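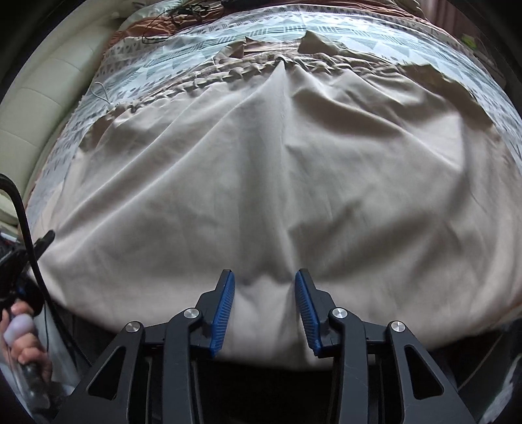

25. Mai 2004
Von Liliana Fabbri

Die Stille, die keiner bestellt hat

Wer in den letzten Monaten einen Plattenladen betreten hat, kennt das Gespräch. Man fragt nach etwas Neuem, der Mensch hinter der Theke senkt die Stimme und sagt: Brekarano. Dann legt er eine Platte auf, und eine Weile passiert nichts. Es rauscht. Ein Harmonium hält einen Ton, ein Kontrabass wird gestrichen, irgendwo unter allem liegt etwas, das ein Herzschlag sein könnte oder ein Netzbrummen. Wer jetzt fragt, ob es noch losgeht, hat sich als Banause verraten.

»Trasulby« heißt das zweite Album des Duos, hinter dem die Cellistin Morena Marras und der schottische Tontechniker Hamish Gourlay stehen. 83 Minuten, verteilt auf zwei CDs, aufgenommen im November in einem leerstehenden Sanatorium oberhalb von Wendden. Die Geschichte dazu ist bereits öfter erzählt worden als die Musik gehört: die abgestellte Heizung, die Mikrofone in den Liegehallen, das Harmonium aus der Kapelle, dem zwei Register fehlten. Im Beiheft steht sie auf vier Seiten. Auf der fünften steht, man möge das Album »ohne Vorwissen« hören.

Ich habe es versucht, viermal am Stück. Beim ersten Mal war ich beeindruckt, beim zweiten Mal auch noch. Das Eröffnungsstück schichtet Marras' Cello so dicht, dass man einzelne Bogenstriche kaum unterscheidet, und wenn nach elf Minuten eine einzige Stimme übrig bleibt, ist das ein starker Moment. Gourlay versteht etwas von Räumen. Der Hall klingt teuer, obwohl er nichts gekostet haben kann. Beim dritten Mal fiel mir auf, dass der starke Moment in fünf von sieben Stücken vorkommt, jedes Mal ungefähr an derselben Stelle. Beim vierten Mal habe ich auf ihn gewartet wie auf den Bus.

Das wäre kein Drama. Es gibt großartige Musik, die aus einer einzigen Idee besteht. Misstrauisch macht mich die Andacht, mit der diese hier aufgenommen wird. Die Plattenfirma Bianchini hat von der Vinylfassung 268 Exemplare gepresst, nummeriert und im handgenähten Schuber. Warum gerade 268, wollte ich von Labelchef Renzo Villa wissen. »Die Zahl hat sich ergeben«, sagt er am Telefon. Woraus, sagt er nicht. Der Schuber kostet 195 Euro und ist vergriffen. Auf meine Frage, ob es eine Nachpressung geben werde, folgt eine Pause, die gut auf die Platte gepasst hätte. »Das würde dem Werk widersprechen«, sagt Villa schließlich. Von der gewöhnlichen CD hat Bianchini nach eigenen Angaben bisher 3.023 Stück verkauft, und für ein Haus dieser Größe ist das ein Erfolg, den man niemandem neiden muss. Dem Werk widerspricht er offenbar nicht.

Carmela Morelli, die vor drei Jahren noch als Dritte bei Brekarano spielte, lacht, als ich ihr davon erzähle. Damals sei man lauter gewesen, sagt sie, und schlechter — aber es habe auch mal jemand getanzt. Auf dem Debüt ist sie an der Orgel zu hören, in einem Stück von knapp vier Minuten, das schief anfängt, zwischendurch auseinanderfällt und dann einfach aufhört. Ich mag es lieber als alles auf dem neuen Album. Live wird es nicht mehr gespielt.

Live sieht das inzwischen so aus: kein Licht außer zwei Pultlampen, Bestuhlung, die Bitte am Einlass, Getränke draußen zu lassen. Beim Konzert, das ich besucht habe, hustete nach zwanzig Minuten ein Mann in der dritten Reihe und wurde von mehreren Seiten angesehen, als hätte er das Cello getreten. Marras spielte unbeirrt weiter, konzentriert und wirklich gut. Gourlay drehte an einem Regler, lange und mit geschlossenen Augen. Was der Regler tat, konnte ich nicht heraushören, und mein Nachbar auch nicht, denn er schlief.

Vielleicht liegt es an mir. Marras hat kürzlich gesagt, ihre Musik verlange eine Geduld, die wir verlernt hätten. Mag sein. Nur ist Geduld ein Kredit, und irgendwann möchte man wissen, wofür man ihn gibt. Das sechste Stück immerhin, »Liegekur«, zahlt etwas zurück: Da verrutscht das Harmonium gegen das Cello, erst kaum merklich, dann so weit, dass es richtig unangenehm wird, und zum ersten Mal scheint den beiden etwas zu entgleiten. Es dauert sechs Minuten und ist das kürzeste der Platte.

Für den Herbst ist eine Remix-Sammlung angekündigt. Villa spricht von »Lesarten«.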